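Die Schule des Abwaschs
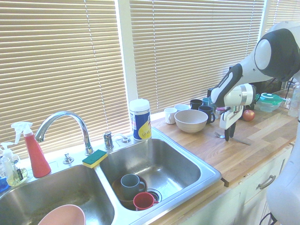
Arbeitsplatz mit Fenster: Der Greifer über Gabel und Messer, links daneben die Spüle mit dem Geschirr.

Um kurz nach acht räumt Binta Bashir die Küche auf, indem sie sie in Unordnung bringt. Sie stellt Becher in die Spüle, legt Besteck auf die Arbeitsplatte, schiebt eine Schale einen Handbreit nach hinten und tritt zurück. Dann setzt sie sich an die beiden Steuergriffe und lässt den Arm die Gabel aufheben. Nach elf Sekunden liegt die Gabel in der Spüle. Bashir drückt auf ein Pedal, die Aufnahme ist gespeichert. Sie steht auf und legt die Gabel wieder hin, diesmal etwas schräger.

So geht es bis zum Mittag. Die Küche gehört zu einer Wohnung im Erdgeschoss, die die Firma Triltura gemietet hat, um einem Roboter Hausarbeit beizubringen. Das Vorhaben heißt Imordale und hat im Juni begonnen. Programmiert wird hier wenig. Die Leute in der Wohnung führen vor, wie man eine Sache greift und wegstellt, und ein lernendes System wertet die Vorführungen später aus. Jede Vorführung heißt im Haus »Episode«. 1698 Episoden sind gespeichert, 1150 davon haben die Prüfung bestanden.

Die übrigen sind Ausschuss. Der häufigste Grund ist Zögern. Wer den Arm führt und mitten in der Bewegung überlegt, ob er den Becher am Henkel oder am Rand nehmen soll, bringt dem System das Überlegen mit bei. »Das Modell kennt den Unterschied zwischen einer Pause und einer Absicht nicht«, sagt Rakiya Adeyemi, die das Projekt leitet. »Wenn wir über dem Messer stehen bleiben, bleibt es später auch über dem Messer stehen.«

Adeyemi hat früher Sortieranlagen für Pakete eingerichtet. Dort lag alles auf einem Band, das Licht war immer gleich, und ein Karton war ein Karton. In der Küche gibt es ein Fenster. Vormittags steht die Sonne hinter den Jalousien, der Edelstahl der Spüle spiegelt, und im Kamerabild sieht eine Messerklinge bisweilen aus wie ein Lichtstreifen. Die ersten Wochen wurde mit Lampen gearbeitet, die Fenster waren abgeklebt. Die Ergebnisse waren gut, solange die Fenster abgeklebt blieben. Seitdem wird bei Tageslicht aufgenommen, auch bei schlechtem.

Besteck gilt als schwierig. Eine Gabel liegt flach auf dem Holz, und zwischen Griff und Platte ist kaum Platz für die Finger des Greifers. Sie müssen fast die Arbeitsplatte berühren, ohne auf sie zu drücken. Drücken sie doch, schaltet der Arm ab, und die Episode ist verloren. Somtochukwu Babalola, der die meisten Besteckaufnahmen gemacht hat, setzt die Finger deshalb schräg zur Maserung an und schließt sie langsam. Eine Kollegin macht es anders, schnell und von oben. Beide Arten kommen in den Datensatz. Ob das klug ist, darüber wird gestritten.

Babalola ist dagegen. Zwei Handschriften in einem Heft, meint er, da lerne am Ende niemand schreiben. Adeyemi verweist auf die Versuche mit nur einem Bediener: Der Roboter habe dessen Bewegungen sauber wiederholt und sei gescheitert, sobald der Löffel anders herum lag. Im Moment werden beide Arten getrennt markiert. Entschieden ist nichts.

Eine Schicht am Steuerpult dauert 35 Minuten, danach wird gewechselt. Länger hält die Konzentration nicht, und den Aufnahmen sieht man es an. Gegen Ende einer Schicht werden die Bewegungen kürzer, die Becher landen härter. Bashir hat vor Triltura in einer Großküche gearbeitet und sagt, das Schwerste sei gewesen, sich das Zupacken abzugewöhnen. »In der Kantine nimmst du vier Tassen auf einmal. Hier nimmst du eine, und du nimmst sie so, dass es auch ein anderer begreift.«

Was vor jeder Episode wo steht, gibt ein Plan vor. Er umfasst 33 Ausgangslagen: Becher auf der Seite, Becher in einer Schüssel, Geschirr dicht an der Wand, Geschirr mit etwas davor. Dazu kommen Dinge, die mit der Aufgabe nichts zu tun haben und liegen bleiben sollen, etwa ein Apfel oder eine Vorratsdose. Auch das muss der Roboter lernen. In einer frühen Fassung räumte er alles in die Spüle, was sich greifen ließ, einmal auch den Schwamm, der dort ohnehin hingehörte, und danach gleich noch einmal.

Lawal Nwachukwu sitzt im Nebenzimmer und sieht sich die Episoden an. Er prüft sie in doppelter Geschwindigkeit, setzt Anfang und Ende und schreibt einen Satz dazu: »Lege die Gabel in das rechte Becken.« Die Sätze sollen wechseln, so wie Menschen eben reden. Manchmal schreibt er »tu die Gabel weg«, manchmal »das Besteck bitte auch«. Das Programm, mit dem er arbeitet, heißt Jiso und stammt aus dem eigenen Haus. Es stürzt ab, wenn man zu schnell zurückspult. Nwachukwu spult langsam zurück.

Am Nachmittag darf der Roboter selbst. Das Steuerpult ist dann abgeschaltet, Babalola steht mit dem Notschalter daneben. Beim ersten Versuch fährt der Arm über das Messer, senkt sich, schließt die Finger und hebt sie leer wieder an. Beim zweiten ebenso. Beim dritten hat er es, trägt es zur Spüle und lässt es aus zu großer Höhe fallen. Im Nebenzimmer schaut Nwachukwu kurz auf.

Babalola notiert die Fallhöhe. Für den nächsten Vormittag stehen wieder Messer auf dem Plan, diesmal mit dem Griff zum Fenster.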